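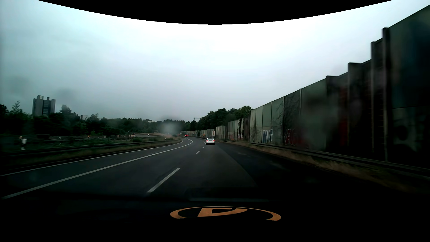

Pista com várias faixas e céu encoberto.

Junho
Por Redação Lullance
Imprimir
Enviar por e-mail

Como preparar o carro para uma viagem de um dia

Este roteiro serve para quem vai sair cedo, dirigir boa parte do dia e chegar antes do anoitecer. Usamos como base o trecho de Tustport a Bultham, de 351 km, mas os passos são os mesmos para qualquer percurso parecido. Reserve uma tarde para a preparação, de preferência dois ou três dias antes, para ainda haver tempo de passar na oficina.

1. Pneus

Meça a pressão com os pneus frios, antes de rodar. O valor correto está na etiqueta da coluna da porta do motorista ou no manual, e costuma haver dois: um para uso normal e outro para carro cheio. Com bagagem e passageiros, use o segundo. Calibre também o estepe.

Depois olhe os sulcos. Os indicadores de desgaste são pequenos ressaltos de borracha no fundo dos canais. Se a banda de rodagem já chegou à altura deles, troque o pneu antes da viagem. Passe a mão pelas laterais à procura de bolhas e cortes. Desgaste só em uma das bordas indica problema de alinhamento.

2. Óleo, água e fluido de freio

Estacione em lugar plano e espere o motor esfriar. Retire a vareta, limpe, recoloque até o fim e retire de novo. O nível deve ficar entre as duas marcas. Se faltar, complete aos poucos com óleo da mesma especificação.

O reservatório do radiador só se abre com o motor frio. Complete com a mistura indicada pelo fabricante – água de torneira só em emergência. O fluido de freio também tem marcas de mínimo e máximo. Se estiver baixo, leve o carro à oficina em vez de apenas completar, pois pode haver vazamento ou pastilha gasta.

3. Luzes e limpadores

Acenda tudo e dê uma volta no carro: faróis baixo e alto, lanternas, setas, ré, placa. Para a luz de freio, peça ajuda ou estacione de ré perto de uma parede clara e observe o reflexo pelo retrovisor. Leve os fusíveis sobressalentes.

Palhetas que deixam faixas no vidro devem ser trocadas aos pares. Encha o reservatório do lavador e limpe o para-brisa também por dentro. A película de gordura que se forma ali atrapalha bastante à noite.
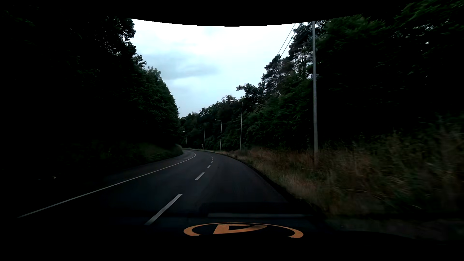

Trecho em curva entre árvores, com pouca luz.

4. Combustível

Divida a distância pelo consumo do carro na estrada. No nosso caso, 351 km a 11 km por litro. Acrescente 20% ao resultado para cobrir desvios, ar-condicionado e subidas. Se o total couber no tanque, abasteça na véspera e saia direto. Se não couber, marque no mapa dois postos possíveis, e não só um.

Quem não sabe o consumo real pode medir assim: encha o tanque até o desarme automático da bomba, zere o hodômetro parcial, rode normalmente e encha de novo no mesmo posto. Os quilômetros rodados divididos pelos litros da segunda nota dão a média.

5. Peso e bagagem

O manual informa o peso bruto total, que inclui carro, ocupantes e carga. No sedã que usamos como referência o limite é de 1.850 kg. Subtraia o peso do veículo em ordem de marcha e o das pessoas. O que sobra é para as malas.

Coloque os volumes pesados no fundo do porta-malas, encostados no banco. Os leves vão por cima. Não deixe nada solto no tampão traseiro. Triângulo, macaco e chave de roda precisam ficar acessíveis, então não os enterre sob a bagagem.

6. Paradas

Pare a cada duas horas, mesmo sem cansaço. Anote as paradas numa lista, em papel ou em aplicativo. Nós usamos o Do, que funciona sem sinal, mas qualquer bloco de notas resolve. Inclua na lista:

– documento do carro e habilitação
– telefone da seguradora
– água e algo para comer
– carregador do celular
– lanterna com pilhas novas
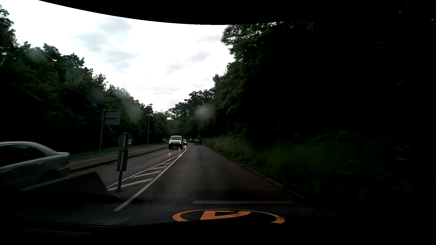
Via de mão dupla ladeada por árvores.

7. Na manhã da saída

Ajuste banco, encosto e espelhos antes de ligar o motor. Programe o navegador ainda parado. Nos primeiros quilômetros, teste os freios em baixa velocidade e preste atenção a ruídos ou vibração no volante. Se algo estiver diferente do normal, volte. Ainda perto de casa, o conserto é mais simples.

Com chuva, reduza a velocidade e aumente a distância do carro da frente. Use farol baixo, nunca o alto, na neblina.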